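The new arm at work, and getting used to it

February 20, 2021

I have been promising to write about the arm since September, and every time I sit down to do it something more urgent comes along (usually the washing-up). But a few of you have asked what it is like, working alongside one of these things day in and day out, so I have made a pot of tea and I am going to have a proper go at it. Apologies in advance, this will ramble.
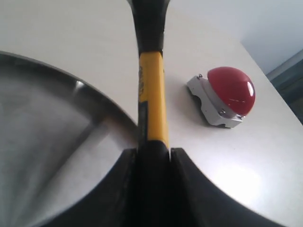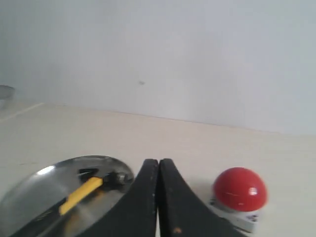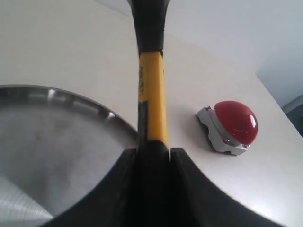
The hammer, the steel bowl and the red button on the practice table at Dasdale.

For anybody new to the blog, I work on the returns bench at Dasdale, where hire tools come back from the people who have borrowed them. Hammers, mallets, pliers, spirit levels, all the hand tools. They come in, we check them over, we give them a wipe, we put them into the right kit and off they go again to the next customer. I have done it for 18 years, and before the arm came along the biggest change in all that time was when they moved the kettle.

The arm came from a firm called Covari. We were told about it in a meeting in the canteen, and I will admit that I went home that evening in a bit of a state. When somebody stands up at work and says the word automation, you don't hear much of what comes after it. I sat in the car for a while before I drove off. I was thinking about my knees and my age and whether anybody else would want a person whose main skill is knowing by the weight of it that a hammer head has worked loose.

What they wanted was for the arm to do the lifting and placing. You would be surprised how much of the job is that. A tool is lying in one place and it needs to be in another place, and you pick it up and move it, and then you do the same with the next one. Over one week before Christmas we put through 2,772 returns, and my right wrist knew about every single one of them. I had a support bandage on most of the winter before last and I used to wake up in the night with my hand gone numb.

So that is the part the arm is learning, and learning really is the word they use. I had imagined it would be wheeled in and switched on like a dishwasher. It has been much slower and, to my mind, a lot more interesting. It has its own table with a few things on it, and it works at those until the Covari people are happy, and then it gets something harder. There is a camera down by the gripper, so on the monitor you get the view from just behind the fingers, with the hammer looming up in front of you as tall as a lamp post. It took me a good while to get used to that. You forget how big a thing looks when you are that close to it.

The hammer and the bowl sound so simple. A toddler could do it! But when you stand there and think about what your own hand does, it is a marvel. You don't grab a hammer just anywhere. You know where the weight is before you touch it, and you know it will want to swing round if you take it by the wrong part. And a bowl is an awkward thing for a hammer to be in, with those curved sides, and it is shiny as well, so the yellow of the handle shows up in the metal underneath. I asked one of the engineers whether that sort of thing mattered and she said it was a very good question, and wrote it down. I was pleased with myself all afternoon.

That has been the biggest surprise, really, being asked things. There are 4 of us on the bench and for years no one upstairs had much reason to wonder how we did what we did. Now there is somebody from Covari in twice a month wanting to know why I turn a mallet over before I put it down, or why I always leave the pliers until last. Half of it I couldn't answer at first. I had to go away and watch my own hands. (I turn the mallet over to look for splits at the top of the handle. I leave the pliers until last from pure habit, and that is the truth of it.)

We had some trouble over the speed of the thing, and I want to be fair about this because it hasn't all been lovely. When the trials started, there was a chart put up by the door showing how many pieces each of us handled in an hour, and then how many the arm was expected to handle one day. I don't think any harm was meant by it. But you would walk past it in the morning with your coat still on and feel your shoulders go up. Two of the bench went to see the manager and said so, quite politely, and it was taken down. I would say to anyone whose workplace is about to go through the same thing, speak up early about things like that. It was much easier to sort out in the first fortnight than it would have been later on.

There is also the worry about the job itself, and I don't have a neat answer to that. We have been told that our bench stays at its present size and that the arm will take on the heavy end of the work, with the checking left to us. I believe the person who said it. I also know that people move on, and the next person may have other ideas. My sister works in the office at Lukisik, where they put in sorting machines some while back, and she says the number of people stayed the same but the jobs changed a great deal. Some of them liked the new work and some of them missed having something to do with their hands. I think I might be in the second lot, if it came to it.

For now I am in a funny in-between position. In the mornings I do my ordinary bench work, and in the afternoons I am often over by the arm, setting things out for it or helping to decide whether a go was good enough. I have opinions about this! I am a harder marker than the engineers are. If a hammer has been put down so that the next person has to reach across it, that isn't put down properly, as far as I am concerned, and I don't mind who did it.

My wrist is better, I should say. I haven't had the bandage on since before Christmas. Some of that will be having my afternoons broken up with different work, and some of it may be the exercises the physio gave me, which I do while the toast is on. Either way I slept right through last night and the night before, and I had forgotten what that was like.

We have not given it a name, by the way, though several of you guessed that we would have. One of the younger ones tried calling it Akl for a bit, after a character in a game he plays, but it never caught on with the rest of us and we have all gone back to saying "the arm". I do say good morning to it. I say good morning to the shutter door as well, so I wouldn't read too much into that.

Next on the list are spirit levels, which are long and slippery and a nuisance even for me, so I am looking forward to seeing how it gets on. If any of you have had something similar come in where you work, do leave a comment underneath and tell me how it went, especially if you were a few months further along than we are. I read them all, even when I am slow to reply. The tea has gone cold now and there is still the washing-up.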